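3.2 Sorting layout and part classes

Parts recovered from the Sondora units were sorted on a white table, with a shallow steel tray in the middle and yellow plastic bins to the sides. The Gisero labels were kept for all 401 items. Boards with leads still attached were treated as one item, and twisted wire as a separate class.

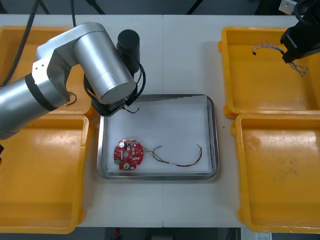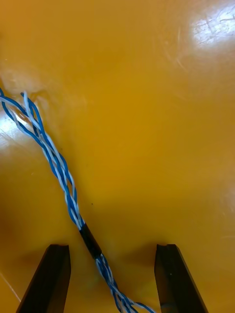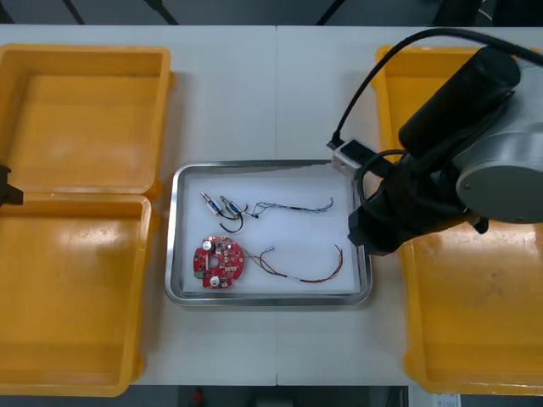

Figure 2. Parts at the sorting station: red circuit board with wires (top), twisted blue and white wires (middle), small parts on a white sheet in the tray (bottom).

Page last modified: January, J. Peixoto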